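Garkness sells one thing, a desktop arm kit called the Todero, and runs the business out of two rooms over a bicycle shop. The company's co-founder agreed to talk about the kit on the condition that the piece be about the product and leave names out of it. We spoke for most of an afternoon, with several breaks while orders were packed.

The Todero ships as a box of servos, brackets, screws and cable, with a controller board and a printed manual. The buyer puts it together. There is no assembled version, and I asked why.

"We tried selling them built," the co-founder said. "They came back more often. A joint would slip in shipping and the customer had no idea how to tighten it. When people build it themselves, they know where every screw is, and they write to us with a much better question."

The kit has sold 1,514 units so far. Most go to schools and small workshops, and a smaller share to people who want an arm at home. The price has gone up once, in September, when the company changed servo suppliers. The older servos were cheaper, and the co-founder does not miss them.

"They were noisy and they drifted. You would set the wrist straight, and after an hour of running it was a few degrees off. For waving the arm around, fine. For setting a part in a slot, no."

Setting parts in slots is what the company now talks about most. Last year it began offering a paid setup service under the name Loltel. A customer sends in a description of a task, the parts involved and a sketch of the work surface, and Garkness sends back a settings file and a list of changes to make. The service costs $267 per task, with one round of corrections included. A second round is $133.

I said that seemed like a lot next to the price of the kit. The co-founder agreed that some customers say the same.

"It's somebody's time. We build the layout here, as close as we can get it, and we run it until it does the job 32 times in a row. If it misses on the thirtieth, we start the count over. I've had weeks where I regretted that rule."

Why 32? "It was the number of parts in the first job we took. We never changed it."

The most common request is for a plain pick and place: one part, one board, one position. The trouble usually comes from the gripper. The standard Todero gripper has two fingers that close from the sides, and it does best with parts that have flat, parallel faces. Round parts turn in the grip. Tall parts tip if they are taken too high.

"People want to grab at the top because it's easier to see," the co-founder said. "We tell them to go lower. Then they go too low and hit the board. You have to spend an evening on it."

Cables were the other subject that kept coming up. The Todero's run on the outside of the arm, and reviewers have complained about the look. Garkness sells a sleeve for them, made by a small supplier called Amegashie, but does not include it in the box. The co-founder's view is that a loose cable can be checked at a glance and swapped in a few minutes, and that a sleeve is worth buying only after the arm has been working for a while.

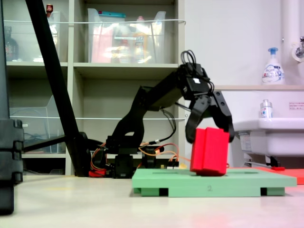
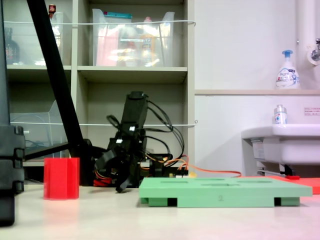 I asked what the kit is bad at. The answer came quickly: weight, speed and anything that has to run overnight. The servos get hot under a steady load, and the manual says to rest the arm after each hour of use. There is no sensor in the fingers, so the arm closes to a set width whether a part is there or not. A version with a simple touch switch has been tested, but it is not on the price list yet.

"I don't want to sell it until the manual page is written," the co-founder said. "The part is done. The page is the slow bit."

The manual is in its fourth printing. Changes are listed on the inside cover, and customers with an older copy can ask for the new pages by mail at no charge. Orders for the kit are taken through the company's own site, and the wait at the moment is three weeks. Setup requests take longer, depending on how soon the customer can send parts.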